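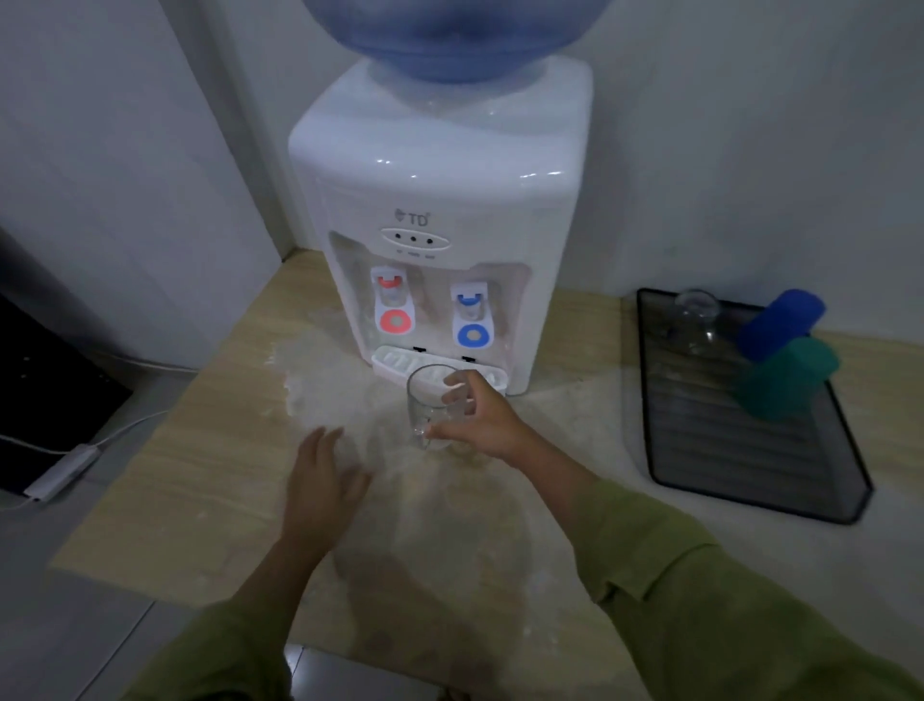
19 April 2025 – Nutcombe bench notes

In on a Saturday to get through the pouring clips while the building's quiet. The set is up to 193 demos from the head camera now, and I retrained the Vekura policy overnight on the lot (3000 steps, same learning rate as last time, so the numbers ought to compare).

Main thing I wanted to know was whether it can tell when to stop filling a clear glass. Short answer – not yet! It got the right tap in 21 of 25 trials, which I'm pretty chuffed with, but the stop came late in nine of them. My hunch is the waterline just vanishes against a white dispenser. The blue and red levers are easy colour cues, the glass gives it next to nothing.

Clip 419 is mislabelled as "hot", should be cold. Fixed in the Tretulska sheet but not in the Riedl export yet, so don't pull from there.

Next: try adding wrist force and crop tighter on the drip tray. Also want more clips with a wet-looking counter, the hand masks go patchy there.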